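Home | Projects | Field Trips | Reports | Contact

Our Open Day Visit to Nurard

Oct 13, 2023
Reading time: 2 min

So for my automation project I got to go to the open day at Nurard in Keltport, and I loved it! Our bus was late, so we missed the welcome talk and went straight to the demo on taking old desktop computers apart (the one I'd picked for my report anyway). I got a spot right at the front.

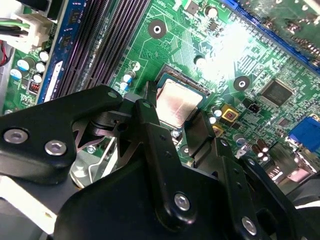

I always figured the heavy lifting was the tricky part of robot work, but the guide told us it's the small, fiddly stuff. A processor has to come straight up out of its socket, and if the fingers go in a little crooked you can wreck it. They practiced 600 times before they let visitors watch! The software comes from a company called Stokska, and our guide had plenty of complaints about it (she was pretty funny).

We had 5 minutes for questions, which wasn't close to enough, so I wrote mine down and asked again at lunch.
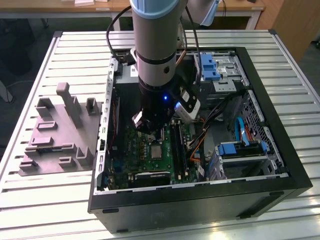

Why not just shred the whole computer?

Shredding mixes everything together, and then parts that still work are gone for good. Taking them out first means they can be tested and sold again.

For my next section I want to compare this with the sorting line at Lykkegaard, which we're visiting in November.

Recent reports
Building a Line Follower on a Budget
What I Learned About Conveyor Belts
Notes From the Keltport Science Fair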